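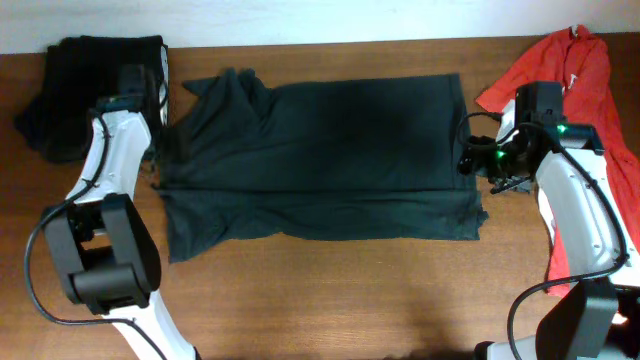

Notebook, ground school bench
October 9, 2021

Stall demo rig, second build

Big day! The little wing finally stalls the way the book says it should, and you can see it from the back row of the classroom. I have been chasing this since the first build and I'm still grinning as I write it up.

Quick recap for whoever opens this next. The idea is to have a tabletop tunnel we can run in the middle of a lesson, so that when a student instructor gets to angle of attack they can put a hand on the knob and feel it. Drawing the same airfoil on the whiteboard for the hundredth time doesn't do much for anybody (me included).

Setup today

Fan is the Drallo, on its middle setting. Straightener is the drinking-straw block, 700 straws, glued up in the box Wahyudi made. Test section as before. Wing is the new foam one with the rounder nose, chord a bit longer than my hand is wide. Yarn tufts on the upper surface, taped at the front end only. Balance arm is the Zullier kitchen scale with the post through the floor of the section, zeroed with the fan off.

The old wing had a sharp leading edge and it let go all at once, with almost no warning. Fun to watch, but a bad match for the trainer our students fly, where you get plenty of buffet and mush first. The rounder nose fixes that.

What we saw

Low angles: tufts lie flat and straight, scale reading climbs nice and evenly as you turn the knob. At 10 degrees the rear row starts to wiggle. By 14 the rear row is pointing every which way and the middle row has joined in, yet the lift is still going up a little. Love this part! Students always assume the lift is gone as soon as the flow gets messy, and now they can watch the number keep rising while the yarn goes crazy. Peak at 16. At 19 degrees the whole top surface is a mess and the reading has dropped well off the peak.

Peak reading was 200 grams. Repeated it 2 times, same peak angle both times, reading within a few grams. I'll take it.

Then Wahyudi had the good idea of the day: leave the angle alone at 16 and switch the fan down to low. Less lift, of course, but the tufts look the same. Back up to high, same tufts again. So there's the "stall depends on angle, speed just comes along for the ride" lesson, done in under a minute with one switch. We both cheered. I want every student to do this with their own hands before they try to teach it.

Problems

The knob slips past 19, needs a bigger washer or a dab of something grippy. The scale shuts itself off if you talk too long between readings (I talk too long). Tape on two of the tufts lifted, redo with the thinner stuff. Also the angle marks are too small to read from a chair.

To do

Reprint the angle card with fat numbers.
Try the Tanguy fan, it's supposed to be quieter, and right now I have to shout.
Cut a flap for the wing. Hinge with tape, see if the peak moves to a lower angle.
Write the one-page lesson sheet so the Widstead instructors can run it without me. They want it for their December class.

Wahyudi Sumampouw has the spare foam and the hot wire cutter. Ask him before you cut anything, the wire runs hotter than the dial says.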